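Tips I Brought Home From the Robot Open Day

I went to the Grarkosside open day expecting to be bored, and I came back with cleaning tips! Faisal Arain let us try the hand-held grippers at a small table, and mine kept slipping until he told me to wipe the spot first (dust is the enemy, he says). So now I wipe my shelf before I line up the jars.
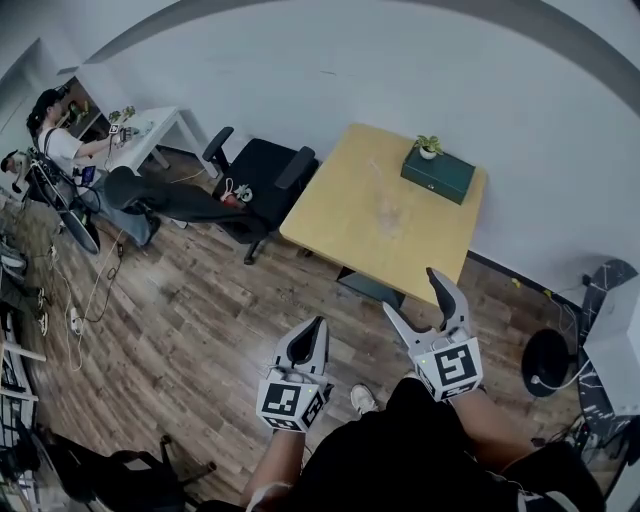

My other favorite was his 15-minute rule: stop, shake out your hands, then go back to it. I do that with peeling potatoes now, and my wrists are so much happier.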